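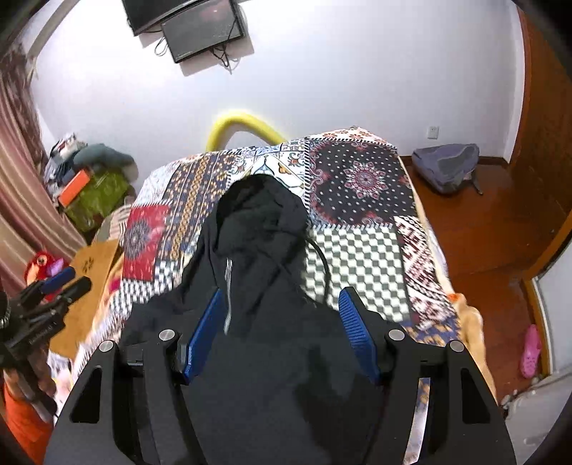 ## Progress report to Trindix: good-practice rules for home demonstration work

Prepared by Morenike Olaniyan for the Tellham project, covering the period to the end of August.

### Where we are

The grant asked us for a written standard that people collecting manipulation data in ordinary homes could follow without a lawyer at their elbow. We have a draft. It runs to 17 rules, down from a high point in the spring that I would prefer not to put in a report you may circulate. Efe Babalola did most of the cutting. He has a gift for it, and several of my favorite paragraphs are no longer with us.

The draft has been tried on household tasks with the hand-held gripper, mainly clothing and bedding. Garments were chosen early on and we stand by the choice. A black hoodie with a zipper and a drawstring, lying crumpled on a patterned bedspread, tests more of the rulebook in one go than a tray of wooden blocks ever did. You have a zipper to catch, a cord to snag, and a hood that can be bunched up any way it likes.

### What the rules now say

The full text is in the annex. These are the ones that changed since the last report.

**Rule 3, the room stays as it is.** The first version told operators to "prepare the environment." Operators are conscientious people, so they prepared it. They made beds, hid the laundry and in one home moved a sofa. We ended up with a lovely record of rooms that existed for an afternoon. The rule now reads: *Remove hazards and private papers. Leave everything else where the household left it.* A backpack in the corner and a shoe beside the wardrobe can stay put, as long as they are out of the walking path.

**Rule 5, the walking path.** Before the first take, the operator walks the route with the gripper in hand and eyes where they will be during the task. Obsa Habte added this after stepping backward into a floor fan. The fan has recovered.

**Rule 8, screens and paper.** Any screen that could come into view gets switched off or covered, and this includes the ones up on the wall, which people forget because they are looking down at the bed. Labels, mail and prescriptions go in a drawer. We considered asking for blurring afterward and dropped it. Blurring costs money and depends on somebody remembering.

**Rule 9, pads and pivots.** Check the gripping pads for tears and the pivot screws for play at the start of every session, and write it down. The log line takes less time than complaining about the log line. I have measured neither, but I have heard a lot of one of them.

**Rule 12, a failed grasp is kept.** If the pads slip off a sleeve, the take stays in the set and is marked as a slip. Operators may not quietly delete the embarrassing ones. This was the most argued-over rule of the period, and the argument was mostly about pride.

**Rule 14, consent covers the room.** The person who signs must be able to speak for everybody who uses the space. A bedroom may be shared by people who were never asked. Where there is any doubt we need 2 signatures, and where a second signature can't be had we use another room.

### How the trial went

Tobiloba Amadi ran the trial at Josby and logged 600 takes against the draft, with a checklist filled in for each session. Of the checklists, 80 percent came back complete. The remainder were missing the same item nearly every time, the end-of-session pad check, for the very human reason that it comes at the end of the session. We have moved it onto the same line as the battery swap, which people do remember.

Two findings we did not plan for:

- Operators read the rules once, then work from whatever the most experienced person in the room does. We should have guessed. The training now spends less time on the document and more on the habits of that one person.
- Soft, dark garments produce more disagreement between reviewers than anything else. Black fabric folded on black fabric is hard to label, and our definition of a "held" garment assumed you could see where it ended. Ebere Adeleke is rewriting that definition. The draft I have read is shorter than the old one and I understood it on the first try, so I am hopeful – and a little suspicious.

### What slipped

The outside review by Massawe has not started. We sent the draft later than we said we would, and they had sensibly taken other work in the meantime. The translated operator sheet is also late. It was waiting on final wording for Rule 14, and that wording was waiting on me.

Spending is on plan. The one overspend is replacement gripping pads, covered by what we saved when the second training day turned out to need only a morning.

### Next period

1. Finish the "held" definition and rerun reviewer agreement on the garment takes.
2. Get the draft to Massawe with a date they have agreed to, as opposed to one I have announced.
3. Issue the one-page operator sheet. Efe has claimed it will fit on one page. He has the scissors, so I believe him.
4. Try the rules in kitchens, where Rule 3 will have a harder life.

### A request

We would like your agreement to publish the draft for comment before the review is complete. Two other groups have asked for it already, and one is plainly working from an old copy with my deleted paragraphs still in it. I am flattered, but Rule 3 in that version is the one with the sofa.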